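【連続投稿】研究所スコーデン(Skoden)模倣学習データ整備班より、動作事例の収集状況についてお知らせいたします。全13件の投稿です。

1/13
当班では、ヒューマノイドによる把持動作を学習系に習得させるため、遠隔操作による事例の収集を継続しております。本スレッドでは、収録の手順、記録の区分、および今後の公開方針についてご報告いたします。

2/13
対象とする課題は、柄のある器具を把持し、姿勢を保ったまま所定の位置へ移すという基本的なものです。課題の記述はカーンズ(Cairns)の名称で管理しており、収録の開始前に操作者全員が同一の文面を読み合わせます。

3/13
現時点で採用済みの事例は516件です。収録後に除外したものは、この数に含めておりません。除外の理由は一件ごとに記録し、後日の再判定が可能な状態で保管しております。
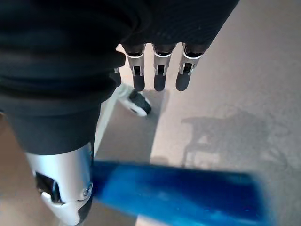 4/13
手首側の視点は、頭部側の視点では得にくい接触付近の情報を補うために用いております。一方で、指や対象物が近すぎる場合には輪郭が不鮮明になります。青い棒状の物体が手前で大きくぼけている上の例も、その典型に当たります。また、手を覆う暗色の布が視野のかなりの部分を占めておりますので、このような区間には「遮蔽あり」の標識を付与いたします。

5/13
遮蔽のある区間を一律に削除する方針は採っておりません。実運用においても視野が完全に確保される場面は限られるため、標識を付した上で学習に含め、その影響を別途評価いたします。

6/13
標識付けの基準書はイシュベル・ストラカン(Ishbel Strachan)が起草し、現在は第5版を運用しております。第4版からの主な変更点は、遮蔽の程度を二段階から三段階に改めたことです。旧版で付与した標識は、順次読み替えを進めております。

7/13
頭部側の視点では、両腕の位置関係と、把持していない側の手の姿勢を確認いたします。

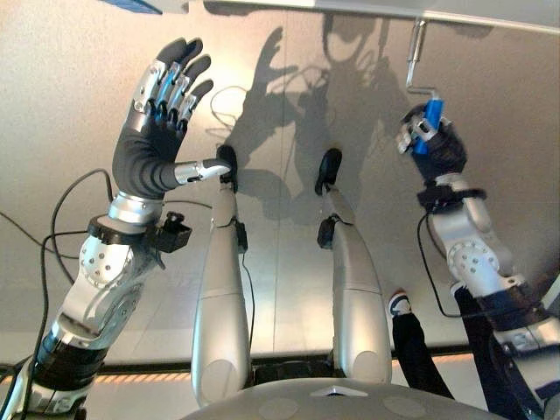 頭部側視点の一例。右側のグリッパーが青い柄を把持し、左側の手は指を上に向けている。

8/13
把持に関与しない手についても、関節角の記録は省略いたしません。学習系が片腕の動作のみを手掛かりとした場合、反対側の腕に不自然な動きが生じることを、前期の試験において確認したためです。

9/13
収録環境の照明については、影の出方をそろえることを目的とした調整を行っておりません。腕や手の影が背景に明瞭に落ちる事例も、採用の対象といたします。影を手と取り違える誤検出は、検証用の集合において個別に集計しております。

10/13
記録の同期にはクヴスカ(Kuvska)と称する内部ツールを使用しております。映像と関節角の時刻差が許容値を超えた場合、当該事例は自動的に保留となり、担当者が目視で確認いたします。保留分は8件あり、うち5件は時刻補正のみで採用できる見込みです。

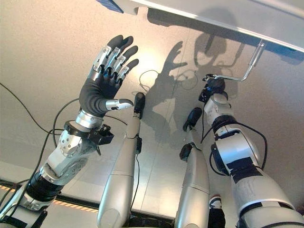
残る保留分については、関節角の記録に欠落が認められるため、補間による修復は行わず、収録をやり直します。補間した値を実測値と混在させないことは、当班における収録開始当初からの取り決めです。

11/13
操作者による差異についても付言いたします。同じ文面に従った場合でも、接近の速度や、把持の直前に手を止める時間には個人差がございます。当班ではこれを誤差として平準化することなく、操作者を区別する匿名の符号とともに保存しております。符号と氏名の対応表は、学習用の計算環境には置いておりません。

12/13
事例の公開は10月を予定しております。公開範囲は、共同研究先であるサンバーグ(Samberg)との協議を経て決定いたします。映像、関節角、標識、課題文を一組とし、基準書の全文を添付する方針です。除外事例の公開可否については、なお検討中です。

13/13
本件の統括はアラスデア・ベアード(Alasdair Baird)が務めております。基準書の記載内容に関するご質問は、版番号と該当する節の番号を添えて、本投稿への返信にてお寄せください。いただいたご質問への回答は、本スレッドに追記いたします。

2025年9月4日
スコーデン 模倣学習データ整備班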